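Two-Arm Gripper Comparison Set
Data card and usage notes

Release date: 10 January 2018
Maintained by: Widimska Laboratory, Manipulation Group
Contact for corrections: Magdolna Oláh

Summary

This data card covers a set of 2070 recorded trials made with a pair of robot arms working at one table. The trials were run to compare two parallel grippers, referred to throughout as Pramina and Štefanec, on tasks in which one arm holds an object and the other arm works on it. Each trial contains head camera video, joint positions for both arms, commanded and measured finger opening, and a short outcome record entered by the operator.

The set is intended for groups choosing a gripper for light bench work, and for those who study how finger shape affects success in two-handed tasks. It is not a benchmark for any learning method, and no reference model is supplied.

Contents of the release

README (the present document)
trials/ one folder per trial, numbered in order of recording
calibration/ camera and hand-eye calibration, one folder per session
outcomes.csv one row per trial
fingers/ drawings of the finger shapes, in millimeters
changes.txt corrections made after internal review

Each trial folder holds head.mp4, joints_left.csv, joints_right.csv, fingers.csv and note.txt. The note file may be empty. Times in all files are given in seconds from the start of the trial. Video and joint data share one clock, but the finger data are stamped by the gripper controller and must be shifted by the offset given in the session calibration folder. Users who skip this step will find that the fingers seem to close before the command is sent.

Work area and setup

All trials were recorded at a single cream-colored table. The two arms reach over it from the near corners and share the space in the middle. The bench layout was not reset to a fixed state between sessions, and toy blocks used in the sorting task often remain on the far section during the other tasks. The head camera looks down and forward over the near section. Its height was changed once, in June, and the calibration folders before and after the change should not be mixed.

Both arms were driven by the Starell controller in position mode. The speed limit was the same for every trial. Force limits at the fingers were set per task and are listed in outcomes.csv under the column grip_limit. The operator could stop either arm at any time; a stop is recorded as code 9 and the trial is kept.

In a hold-and-approach trial, the left gripper is placed around the body of a cylinder and the right gripper carries a thin strip toward its top. The task is demanding for the right hand in particular, as the strip must be pinched near the fingertips and kept at a steady slant while the arm moves. 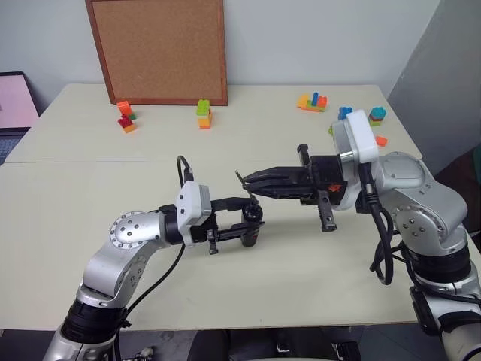
Photo: Widimska Laboratory, Manipulation Group. Head camera view. May be reproduced with credit.

Long fingers give the right arm room to approach without bringing the gripper body close to the held object. They also bend more under load. The comparison between the two grippers therefore depends on finger length as well as on the drive, and the two should be read together. The column finger_set gives the finger drawing used in each trial.

Cable routing proved to be a larger source of lost trials than was expected at the planning stage. A loop of cable that hangs clear of the table in one pose may press against the arm in another. Cable contact was noted in 119 trials. These are marked in the column cable and were left in the release so that users may decide for themselves whether to exclude them.

Tasks

Hold and approach. One arm holds an upright cylinder above the table. The other brings a thin strip to its top and keeps it there for the required time. The trial ends when the hold time has passed or when either object is dropped.

Handover. One arm lifts an object and passes it to the other over the middle of the table. The trial is a success only if the receiving gripper has closed before the giving gripper opens.

Block sorting. Each arm moves toy blocks between the far and near sections. The seam between the table sections is used as the dividing line. A block that comes to rest across the seam is scored as a failure.

Steady grip. One arm holds a cylinder without lifting the other arm from its rest pose. This task was added to give a plain measure of slip and has no second object.

Outcome codes

0 success
1 object dropped by left gripper
2 object dropped by right gripper
3 arms came into contact with each other
4 time limit reached
5 wrong final position
9 stopped by operator

Where more than one code could apply, the event that came first was recorded. Codes were entered at the bench and checked later against the video by a second person. The two readings differed in 88 trials. In those cases the final code was settled by the group and the first reading was kept in the column code_bench.

Findings to date

The Pramina gripper gave the better results in steady grip and block sorting. Its finger opening followed the command closely, and repeated trials at the same setting were very similar.

The Štefanec gripper was preferred by operators for hold and approach. It closes more slowly near the end of its travel, and thin objects were less often pushed out of the fingertips. The same slow closing counted against it in handover, where the time limit was reached more frequently.

No clear difference was found between the left and right arms when the same gripper and finger set were fitted to each. Users should note, however, that the arms were seldom exchanged in the same session, and that the lighting in the room was not measured.

Known problems

The outcome record for the first recording session was written on paper and copied later. The start times in that session are accurate only to the nearest minute.

Objects are dark in many of the trials, and the fingers are dark as well. Methods that find the object by color alone should be expected to perform poorly at the point of contact. No masks or outlines are provided.

Finger pads were replaced when worn. The date of replacement is given in the session calibration folder, but the degree of wear before replacement was not recorded.

The controller software was updated during the recording period. The update changed the name of one column in the joint files from wrist_2 to wrist_b. A script that reads both names is included in the calibration folder.

Suggested use

Comparisons between grippers should be made within a task and within a finger set. Pooling all tasks into one success rate is discouraged, as the tasks were not recorded in equal numbers for each gripper. Where a single figure is required for a report, the group recommends the success rate in steady grip, stated together with the grip limit.

Trials from the same session should be kept together when the data are divided into parts for training and testing. The table, background and object placement change little within a session, and dividing at the level of single trials will give results that are too favorable.

Terms

The data may be used for research and teaching. Redistribution of the complete set is permitted if this document is included without change. Partial copies should state which trials have been removed. Publications should name the Widimska Laboratory and give the release date shown at the head of this card.

Corrections

Reports of errors should include the trial number, the file name and the time in seconds. They will be reviewed by Magdolna Oláh and entered in changes.txt. Trial numbers will not be reused if a trial is withdrawn.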